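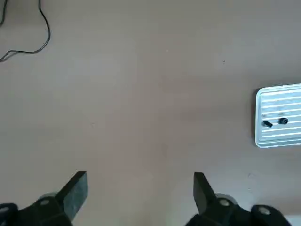 4. Setting up the label printer

This section covers unpacking, loading the first roll, connecting to a computer and printing a test label on the Haltberg Clarkness desktop label printer. If the printer was supplied as a replacement unit, read section 9 first and copy the saved formats from the old unit before you disconnect it.

4.1 Choosing a place

Put the printer on a flat, steady surface within reach of a wall outlet. Leave enough room in front for labels to come out and enough room above to open the lid all the way.

Keep the printer out of direct sun. Thermal labels darken with heat and light, and a roll left in a sunny window may be unusable after a few weeks.

Note: Do not stand the printer on its side. The roll will rub against the housing and the labels will feed at an angle.

4.2 Removing the packing material

1. Open the lid by pressing both side tabs at once.
2. Take out the foam block and the cardboard core.
3. Peel the clear film off the roller. Pull slowly so no adhesive is left behind.
4. Turn the roller by hand one full turn. It should move freely.
5. Keep the box and foam. Units sent in for service without the foam block are not covered for damage in shipping.

4.3 Loading a roll

The printer takes standard rolls of 257 labels and large rolls of 800. The large roll needs the wide spindle, supplied in a separate bag with the power cord.

1. Switch the printer off.
2. Slide the spindle through the roll. The loose end of the labels should come from the underside and point toward the front.
3. Lower the spindle into the two slots until it clicks on both sides.
4. Move the green guides in until they touch the edges of the roll, then back them off slightly.
5. Pull the first label over the roller and past the tear bar.
6. Close the lid. Press down on both corners, not the middle.

Caution: The tear bar is sharp. Keep fingers clear of it when closing the lid.

Caution: The print head gets hot in use. After a long run, wait five minutes before opening the lid to change the roll.

4.4 Connecting power and data

1. Plug the power cord into the back of the printer, then into the wall.
2. Switch the printer on. The light blinks amber and then turns green.
3. Install the Loltorgate software on the computer before you connect the USB cable. If the cable goes in first, the computer may pick a general driver that prints at the wrong size.
4. Connect the USB cable when the installer asks for it.
5. Choose your label size from the list and click Finish.

If the light stays amber, the lid is not fully closed or the printer can't find the gap between labels. Open the lid, check that the first label lies straight, and close it again. If it turns red, see the fault table in section 8.

4.5 Finding the label gap

Do this whenever you change to a different size of label. You don't need to repeat it for a new roll of the same size.

1. With the printer on and a roll loaded, hold down the Feed button.
2. Let go when the light blinks twice.
3. The printer feeds several blank labels and stops with a gap at the tear bar.

Continuous rolls have no gap. For these, set the media type to Continuous in Loltorgate and skip this step.

4.6 Printing a test label

1. Open Loltorgate and choose Tools, then Test Label.
2. Click Print.
3. Check that the border is complete on all four sides and that the small text can be read.

If the left or right border is missing, move the guides and try again. If the print is pale, raise the darkness setting one step at a time. The factory setting is 40. Higher settings wear the print head faster and can make bar codes hard to scan.

4.7 First cleaning

Clean the print head after the first 2000 labels and then at every roll change. Use the cleaning pen or a lint-free cloth with a little isopropyl alcohol. Wipe from the center out to each end and let it dry with the lid open before you print again.

Never use a knife or any metal tool to scrape adhesive off the roller.

Section revised December 23, 2024. Changes in this revision: 4.3 step 4 reworded, wide spindle added, second caution added. Text by Marin Karagiannis, checked by Fatos Obradović.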